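Flornidton Stone Care: Frequently Asked Questions

Last updated 10/12/2020

How often should I seal my marble countertop?

Most kitchen counters need sealing once a year. Put a few drops of water on the surface and leave them for 30 minutes. If the stone has darkened under the drops, it's time to seal. Counters near a sink may need it twice a year.

What can I use for everyday cleaning?

Warm water, a soft cloth and a little mild dish soap. Rinse well and dry with a towel. Do not use vinegar, lemon juice, bleach or any powder cleaner. Bathroom sprays are usually too strong as well.

I spilled wine and now there is a dull spot. Is that a stain?

Probably an etch mark. Acid takes the polish off marble, and sealer does not stop this. A stain is darker than the stone around it, while an etch is lighter or dull. Small etch marks on a polished top can be treated with our Skorent polishing powder. Deep ones need a visit.

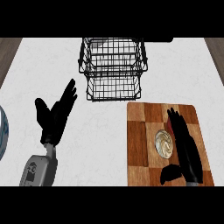
Honed marble hides etching better than polished marble, but it takes up oil faster. If you cook a lot, keep bottles on a tray and wipe up spills the same day.

Can I put hot pans on the counter?

We don't recommend it. Marble handles heat fairly well, but a sudden change can crack it near a seam or cutout. Use a trivet.

How much does a service visit cost?

A standard visit is $580 and covers cleaning, light polishing and one coat of sealer for up to 38 square feet. Larger kitchens are quoted from photos. Chip repair is charged separately.

How long before I can use the kitchen again?

You can walk in right away. Keep the counter dry and clear for 2 hours after sealing, and wait until the next day before preparing food on it.

Which areas do you cover?

Maes and Udenov. We take bookings outside these areas in March only, with a travel fee.

Do I need to clear the counter before you come?

Yes, please. Unplug small appliances and move them to another room. We cover cabinets and floors ourselves.

How do I cancel or change a booking?

Reply to your confirmation email at least one day ahead. Later changes lose the deposit.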